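Can a Machine Do My Chores Yet? Your Questions, My Answers

By Darcy Gauthier
Last updated in August

I write a little newsletter called Gekodier about robots that are supposed to do boring jobs for us, and I get a lot of mail about it (274 messages since I put the address up, and yes, I read them all). Most of them ask the same handful of things, so I finally made a page. I started it with cables, because plugging one in is the chore I get the most arguments about.
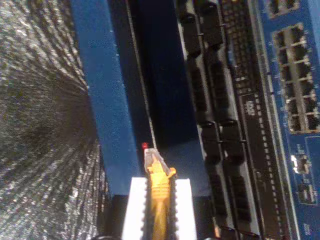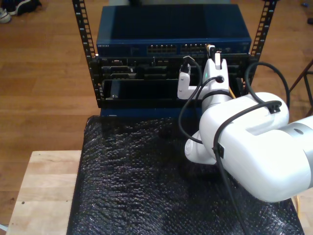
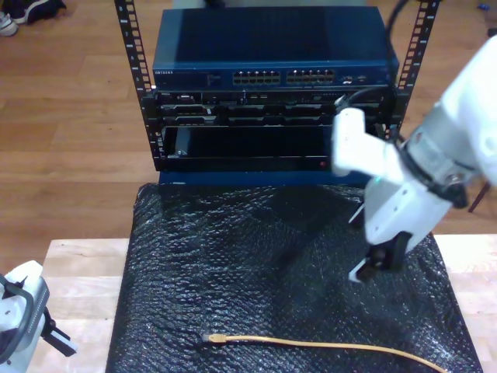
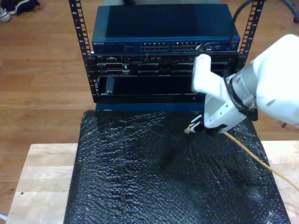

Network cabling at a small rack, with robot arm and yellow cable.

So can a robot plug in a network cable or not?

Under the right conditions, sure. Give it a rack that stays put, a cable it already knows, and a port somebody has pointed it to, and a good arm has a fair shot. What I wouldn't do is wheel one into the back office at my cousin's print shop and ask it to find the dead line. That's a rat's nest of gray cords going back to the first owner, and half the labels are wrong!

Why is that hard? My kid can do it.

Your kid has fingertips! When you push one of those little clear plugs into a jack, you wiggle it, feel it catch on the rim, tip it a hair, and push again, and you don't think about any of it. A gripper with two stiff fingers has to get the angle right and the latch facing the proper way, and its own hand is often blocking the view. Then there's the cable behind the plug, which bends and drags and pulls the whole thing off line. Floppy stuff is the worst. I'd say the same about bedsheets, phone chargers and garden hoses.

What about laundry?

I've seen folding demos I liked a lot. Towels are pretty good now, T-shirts are okay, and a fitted sheet is still a bad afternoon for everybody (me included). The part people forget is everything before the folding: fishing a sock out of a sleeve, turning jeans right side out, noticing the pen in the pocket. If you hate folding and don't mind the rest, you're closer to happy than most folks who write to me.

Dishes?

Loading is coming along if your plates are all the same shape. My cabinet has three kinds of bowls and a gravy boat, so I'm not holding my breath. Scrubbing a burnt pan I'd put much further off. You need to press hard in one spot and go easy in the next, and you need to know when to quit and leave it to soak.

You keep bringing up Pludby. What is it?

Pludby is the test kitchen two friends and I set up in my garage in Ronholm. It's a sink, a counter, a dryer that squeaks, and 317 household things in bins, from clothespins to a waffle iron. People bring their machines over and we try chores on them. We score each try 2 for done, 1 for done with help and 0 for a mess. There are a lot of ones.

Is any of this better on a shop floor than at home?

Oh, by a mile. A shop floor does the same job all day with the same parts in the same spot. I spent a morning at Brabec, a small place that builds control cabinets, and they have an arm that moves finished panels from a bench to a cart, and it's great at it. Wiring the inside of those panels is still people. I asked the floor lead when she'd hand it over, and she laughed and went back to her crimper.

Do two arms help?

For lots of chores, yes! Think about opening a jar, or holding a bag while you fill it. With cables, a second hand can keep the slack out of the way while the first one does the plugging. You do get a new headache, which is keeping the two from bumping into each other.

Should I buy one now?

If you like tinkering and you have the money to lose, go have fun. If you want your evenings back, I'd wait. Get the robot vacuum, spend the rest on a better dishwasher, and check in with me next year.

How can I tell if a demo video is any good?

I look for three things. Is it one long take, or is it chopped up? Does the video say whether a person is steering the arm from somewhere else? And do they show a miss? I trust folks a lot more when they leave in the drops. Sped-up footage is fine with me as long as it's marked.

Will you test the chore I hate?

Maybe! Send it in and tell me what the stuff looks like and where you keep it. "Clean the garage" is too big. "Hang six wet shirts on plastic hangers" is perfect, and it's next on our list at Pludby, right after the waffle iron.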